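## 4. Mise en place de l'activité « cubes de couleur »

La présente section décrit la préparation du plan de travail, la disposition des cubes et le rangement du matériel de la mallette Zisix. Elle s'adresse au personnel encadrant des ateliers de Nendivby et de Prirkthorpe. Les références entre parenthèses renvoient à l'inventaire annexé.

### 4.1 Matériel nécessaire

- Une table stable, à plateau clair et dégagé.
- Une grande feuille de papier brun (réf. 431).
- Un jeu de dix cubes en bois, en cinq couleurs, à raison de deux cubes par couleur (réf. 772).
- Une boîte de rangement à couvercle.

**Attention :** les cubes sont de petite taille. Ils ne doivent pas être laissés à la portée d'enfants de moins de trois ans.

### 4.2 Préparation du plan de travail

1. Essuyer le plateau avec un chiffon légèrement humide, puis laisser sécher.
2. Dérouler le papier brun et le poser à plat, le grand côté parallèle au bord de la table.
3. Lisser la feuille du centre vers les bords. Remplacer toute feuille déchirée ou fortement plissée.
4. Vérifier que la feuille recouvre la majeure partie du plateau.

**Remarque :** le papier peut être réutilisé tant qu'il reste propre. Ne pas employer de papier imprimé ou à motifs.

### 4.3 Disposition des cubes

Sortir les cubes de la boîte et contrôler les paires avant de commencer. Les poser ensuite un à un sur le papier, sans les empiler, en laissant entre eux un espace suffisant pour permettre la saisie de chacun par les côtés.
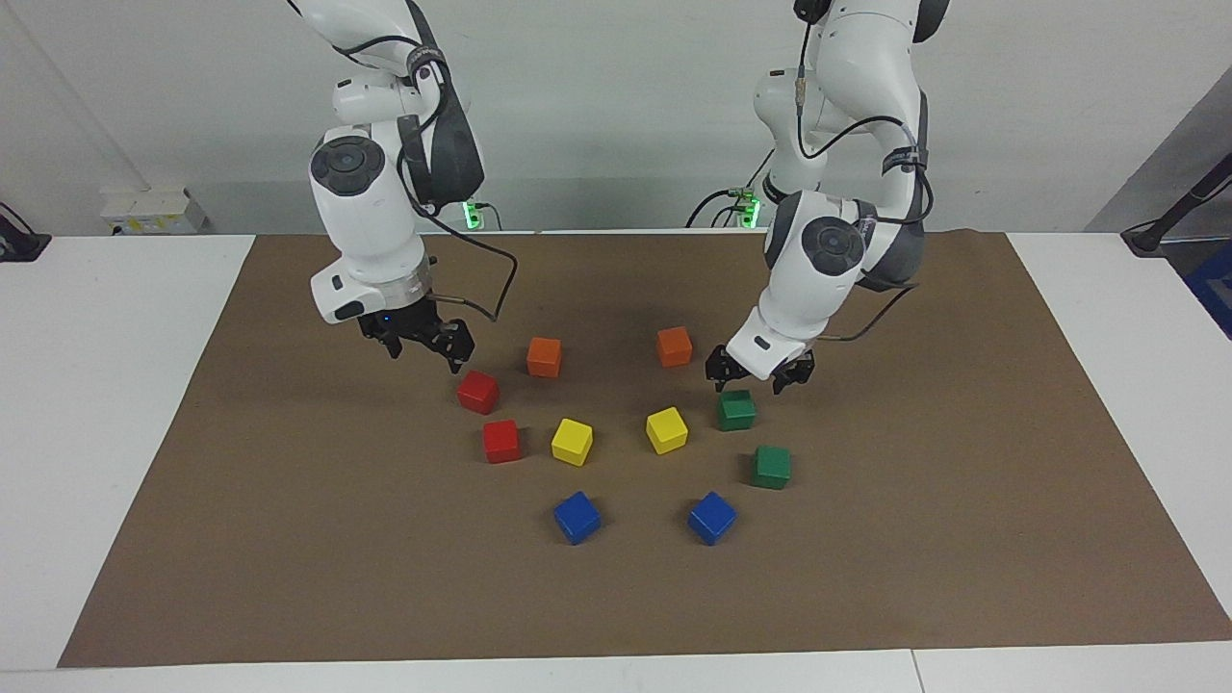
La disposition de départ est dite « en anneau ouvert ». Elle laisse un passage sur un côté et réserve le centre de la feuille aux exercices de regroupement. L'alignement exact n'est pas exigé : les cubes peuvent être tournés les uns par rapport aux autres, comme le sont ici le jaune et le bleu du côté gauche. Deux cubes de même couleur peuvent également se suivre, à l'exemple des deux rouges. L'encadrant évitera en revanche de reproduire le même ordre d'une séance à l'autre.

### 4.4 Variantes

1. **Regroupement par paires.** Réunir les cubes de même couleur au centre de la feuille.
2. **Alignement.** Former une seule rangée en suivant l'ordre de couleurs annoncé par l'encadrant.
3. **Retour à l'anneau.** Rétablir la disposition de départ de mémoire.

Les consignes orales figurent sur la fiche 2492, établie par Sânziana Filip.

### 4.5 Rangement et entretien

1. Recompter les cubes et les replacer dans la boîte, par paires.
2. Rouler le papier sans le plier.
3. Nettoyer les cubes à sec. Ne jamais les immerger.

**Attention :** retirer du jeu tout cube fendu ou présentant des échardes. Le signalement est adressé à Emilian Cârstea, magasin Becerra, poste 2000. Les jeux incomplets sont remplacés en octobre.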